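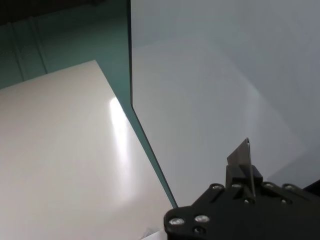 Saturday, late. What a day! Cameron Faulkner and I rode out to Jollholm, 39 miles there and back, with a headwind the whole way home. The plums at the Goodwin stand are ripe (finally!) and I ate four before paying.

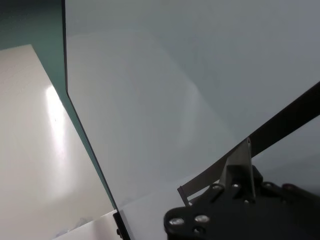 Pale gray-blue, with one dark edge.

Legs are jelly, but I want to do it again next August, maybe on past Skiketti if the bridge is open. Must fix my rear brake first.

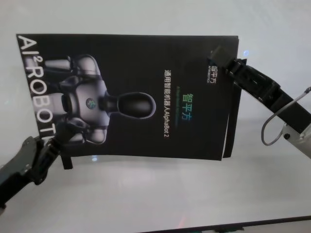
The black brochure, held up sideways.

Plum cake tomorrow!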